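Getting Towels Clean and Absorbent Again

Towels that have gone stiff or stopped taking up water are usually carrying a coating. The two common sources are detergent that was never rinsed out and liquid fabric softener. Hard water makes both worse. The fiber underneath is normally sound, and the towel can be recovered in one evening.

Testing for buildup

Put a few drops of plain water on a dry part of the towel. On clean cotton the drops sink in at once. If they sit on the surface, there is a coating. A second test is to wash the towel in warm water with no detergent at all and look through the door partway into the cycle. Suds mean old detergent.

Stripping wash

1. Load the drum no more than two-thirds full. Towels need room to move.
2. Run a hot cycle with 2 cups of white vinegar and no detergent. Check the care label first; some dyed towels are limited to warm.
3. Run a second hot cycle with half a cup of baking soda, again with no detergent.
4. Add an extra rinse.

Do not put vinegar and baking soda in the same cycle. They neutralize each other and the load gets neither benefit. Never combine vinegar with chlorine bleach.
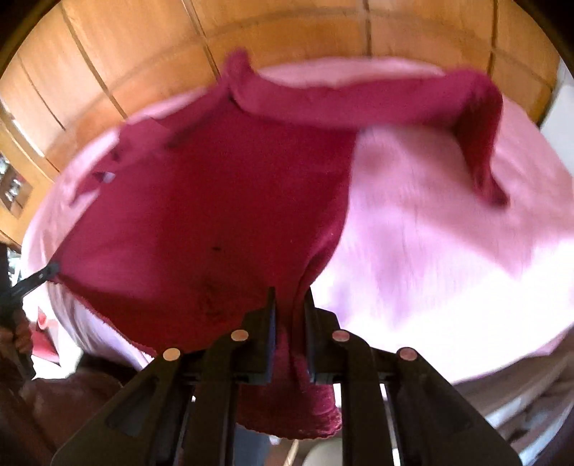
Dark reds, navy and black lose dye for the first several washes and sometimes longer. Wash them apart from sheets and pale clothing until a damp white cloth rubbed on the pile comes away clean. Vinegar does not fix commercial dyes, whatever older laundry books say. Cold water and a shorter cycle do more to keep the color.

Drying

Shake each towel hard before it goes in the dryer or on the line. This lifts the loops, which spin flat against the drum. Use medium heat. High heat makes cotton brittle, and the damage shows first at the hems.

Line-dried towels come in stiff. Ten minutes in the dryer on the air setting, before or after the line, is enough to loosen them. Thérèse Sawatzky of Stidside wrote in to recommend snapping the towel a second time when it is half dry – tested here in July, and it does help.

Spin speed

A towel spun at 900 rpm holds noticeably more water than one spun at a higher setting. If the machine has a fast spin, use it for towels and keep the slower one for delicates.

Loops and hems

Snip a pulled loop level with the pile. Do not pull it. The loops in terry are held by the ground weave, and cutting one will not start a run. Fraying at a hem should be trimmed, folded under once and stitched with polyester thread. Cotton thread can shrink and pucker the edge.

Detergent amount

Half the dose on the cap is enough for a normal load in soft water. Skip softener on towels entirely.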